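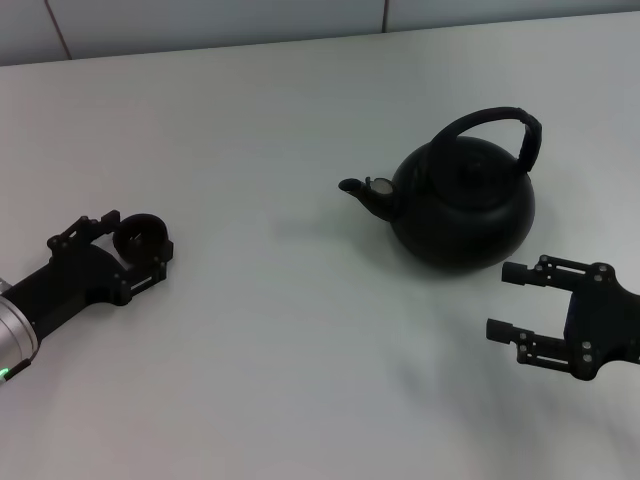
Karim Ashour wrote to me before the visit that he would not pay for a second arm until he had seen both of them work on the same object, and he asked me to look at this more than at the speed. So I went to the Fundura open day with his question in my notebook.

Visit of 8/7/18, Fundura showroom, Curkinska

The showroom is on the upper floor of the old El Ouafi building. The stairs are narrow and I wondered how they brought the equipment up. We were received by Hatem Benmoussa, who gave us coffee and then a short talk about the company, a little too long for my taste. After this we could go to the tables.

The product on offer is called Flotura. It is a kit with two arms, two parallel grippers, the cameras, the control box and the software for recording and replaying tasks. The customer provides the table. It is meant for small laboratories and for schools that want to teach handling of ordinary things from the home, and the demonstration was made with a black kettle with a tall handle.

I was glad about this choice. A kettle is not an easy object. The handle is high, the spout goes out to one side, the lid can fall. With a cube every gripper looks good. The operator first guided the arms by hand to record the motion, and then let the system repeat it alone. I asked to see it 17 times, and he was patient and agreed. It lifted the kettle in all the trials except 2. In one the fingers closed too low on the handle, and in the other the arm stopped before the contact and gave an error message which the operator could not explain to me. He wrote it down.

For Karim: yes, both arms can work on one object, but the second one must be taught separately and the timing between them is set by hand in the software. I found this part slow. Hatem Benmoussa told us that a new version will do it in one recording, and that it was planned for June but it is delayed. I would not buy it for a promise.

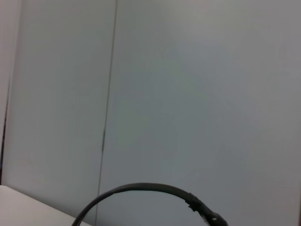
The software shows the camera views next to each other, and you can choose which of them are saved. The menus are clear, the letters are too small. I missed a button to delete only the last trial – now you must open the list and search for it. The manual has 169 pages and I read the chapter about installation during the break. It is well written, with good drawings, but the chapter about calibration sends you two times to a web page that did not open.

The price was not on the sheet. I asked, and they send an offer after you fill in a form. Included is one day of training in Curkinska, travel not included. Spare fingertips come in a bag with the kit, and they can be changed with the key that is supplied. I tried it and needed 53 seconds, with no practice.

I have asked for the offer for one kit and for the error message to be explained in writing. When I have both, I will send them to Karim and add them to this page.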